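Switching to Sastton Mobile: your questions, my answers

Last updated October 3, 2025

Hi, I'm Nivaldo Brandão. I've been reselling phone plans out of my shop in Vindale for 11 years, and since Sastton took over the old Idness customers my inbox has been a bit of a zoo. I've put the ones I get most on this page so you don't have to wait for me to open up!

I was with Idness. Do I have to do anything?

Mostly no. Your number, your plan and your voicemail moved over by themselves. If your bill says Sastton at the top, you're done. The one thing I'd check is autopay, because a handful of my customers had an expired card on file and Sastton didn't catch it until the second bill.

Will I need a new SIM?

Only if yours is one of the old gray Idness cards. Those stop working in January. Come by and I'll swap it at the counter (bring the phone, please, people keep bringing just the card). If your phone takes an eSIM we can do that too, and it usually takes less time than finding the little pin tool.

Can I keep my number if I'm coming from another carrier?

Yes! Don't cancel your old line first. I can't say that loudly enough. Once it's canceled, the number goes back in the pool and getting it out again is a miserable week of phone calls. Ask your current carrier for the account number and the transfer PIN, and bring me both.

How's the coverage out toward Kavanagh?

Better than it was. There's a new tower on the ridge, and I get a usable signal all the way along the county road now. Down by the creek it's still pretty bad, and I tell everyone who lives there to turn on Wi-Fi calling and forget about it. If you're not sure, I have a loaner SIM you can try for a weekend before you sign anything.

What does the basic plan cost?

The one I sell most is $159 for 6 months, paid up front. Talk and text are unlimited, and you get a decent chunk of data before it slows down. There's a monthly version too, but it works out more expensive and I only suggest it if you're not staying in the area.

Is there a contract?

Not on prepaid. If you finance a phone, then yes, you're signing up for the payments, and if you leave early the rest of it comes due at once. The fancier handsets run up to $1,050, so read that page before you sign it. I'll sit there while you do, I really don't mind.

Can I use my own phone?

If it's unlocked and not ancient, almost certainly. Dial *#06# and you'll get a long number called the IMEI. Send me that and I'll look it up. Phones that are still being paid off with another carrier are normally locked, and I can't do anything about that from my end, sorry.

My phone's gone missing. What first?

Ring it from another phone, then try the find-my-device page for your brand. Look in the boring places too, pockets and bedding especially. If you still can't find it by the end of the day, call Sastton and have them suspend the line. Suspending is free and you can undo it as soon as the thing shows up.

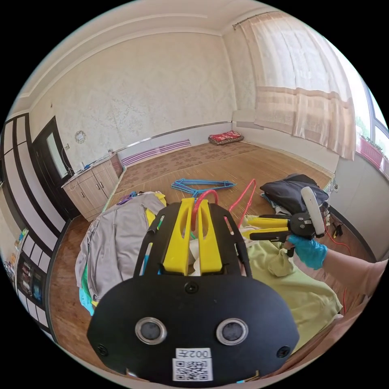

A heap of clothes on the bed: check here before you suspend the line.

Why did my texts stop after the switch?

Nine times out of ten it's the picture message settings, which didn't carry over on older Android phones. Restart first. If that doesn't fix it, go into your mobile network settings and hit reset on the access points. Group chats can take a day longer to sort themselves out.

Can you look at my bill with me?

Sure, any time the shop's open. Bring the paper one or pull it up on your phone. I can't change charges myself, but I can tell you which ones are worth calling about and which menu option gets you to a person.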